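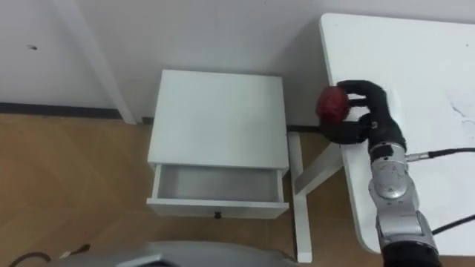 The fault showed up in February, during a run of put-away trials at Gistau, where a small team is teaching a humanoid robot to handle objects around a desk and a drawer. The robot picks something up, carries it to the open drawer and lets go. On one attempt it did not let go, and the arm kept pushing down.

"It should have been a half-second motion," said the engineer who was running the trial. "The hand goes over the drawer, the fingers open, the arm backs off. The fingers stayed shut and the arm went on to the next step anyway."

The knuckles came down on the drawer front and the whole cabinet slid toward the wall. The engineer hit the stop button. No one was hurt. The hand needed a new finger joint.

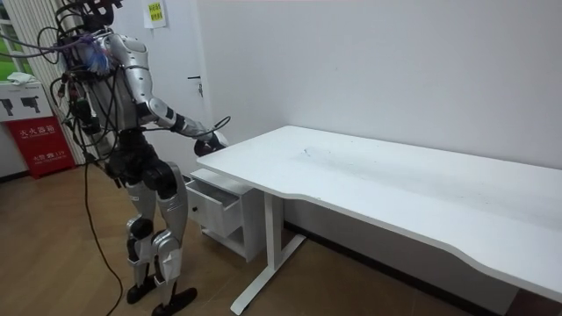 The team first suspected the control software, which comes from Brolton and had been updated that week. They rolled it back and ran the same motion 300 times with no fault. Then they put the new version back and got no fault from that either.

"That was a bad couple of days," the engineer said. "You want it to break again and it won't."

The answer was in the logs. At line 2573 the hand had stopped reporting its position. The arm controller kept using the last value it had received and treated it as current. A technician who looks after the wiring traced the dropout to a connector at the wrist. One pin had backed out far enough to lose contact when the wrist turned past a certain angle.

"It looked fine from outside," the technician said. "I had checked that plug myself. I pulled on it and it held, so I moved on."

The connector is a Tian part, rated in the team's own notes for 2000 bends. By their count it had done far more.

They now swap the wrist cable on a schedule, and the arm stops if the hand goes quiet for longer than 324 milliseconds. The engineer thinks that is still too long. A sister group at Zisthorpe uses a shorter limit but gets false stops several times a day.

"I'd take the false stops," the engineer said. "We're still arguing about it."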